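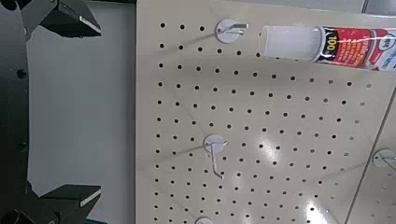

## 18 Sep 2023 — glue trials, wooden drawer boxes

Carrying on from the last entry. The open question is still whether the Hutex glue can replace the Tangen for the drawer corners on the Travesard job. Tangen holds well but grabs too fast when the shop is warm, and I have had two boxes set out of square before the clamps were on.

Cut the test corners from the same birch as the real sides. All box joints, all from one board, so the grain is as close to equal as I can get it. Cutter was sharpened before I started. Fit was a light push by hand, no mallet. Threw out anything that rocked.

Spread with the small brush on both faces of every finger, closed the joint, clamped lightly with cauls, wiped the inside corner with a damp rag. Wrote T or H on the outside face in pencil before gluing so there would be no mixing up later.

### Open time

Tangen started to skin over at 8 minutes. At that point the joint would still close but it squeaked and needed a second clamp. Hutex was still wet at the same mark and closed by hand. I would call that enough of a difference to matter on a full box, where the last corner always waits on the first three.

Hutex is thinner. It runs down the fingers if the part is stood on end, so lay the sides flat while brushing. More squeeze-out too, and it stays tacky longer on the surface. The first corner I wiped too early and smeared it into the grain. It showed up as a pale patch when I put a test coat of oil over it. Better to leave the squeeze-out until it is rubbery and take it off with the old chisel.

### Clamp time

Label on the Hutex says 30 minutes. I took one corner out at that mark and it moved a little when I leaned on it. Left the others for 46, which was how long it took me to clear the saw and sweep up, and those were solid. Until I have a reason to do otherwise I will stay with the longer time. 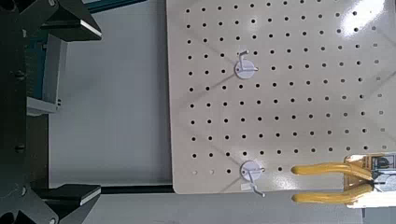 Tangen corners could come out sooner than that, same as always. If the job were small boxes with one or two corners at a time I would not bother changing.

### Breaking them

Left the corners overnight, then broke them in the vise with the long bar. Notes as I went:

- T corners: wood failed first on all but one. The odd one let go along the glue on two fingers, and those looked starved. Probably my brushing.
- H corners: wood failed first on every one, including the one I smeared.
- The H corner I pulled early and then left to sit seemed no weaker than the rest, though one corner does not prove much.

So strength is not the deciding point. Either will outlast the drawer.

### Other things

The Event clamps are slipping again. The pads are glazed and want roughing up or replacing. I scuffed one with 120 grit and it held, but I would like to see it go a week before doing the set.

Squareness: measured corner to corner on the one full box I glued with Hutex. It was out by a hair, and a nudge on the long diagonal brought it in with time to spare. With Tangen I would have been fighting it.

Drawer bottoms still need to be cut. The ply is cupped, so it has gone under the offcuts with weight on top. Check it before cutting the grooves, as the last sheet came in thinner than marked and the bottoms rattled.

### Next

- Glue the first Travesard drawers with Hutex, sides flat, longer clamp time.
- Try the same corners on a cold morning. The bottle gives a minimum temperature and I have not tested near it.
- Rough up the rest of the clamp pads if the first one lasts.
- Order more brushes. The small one is shedding.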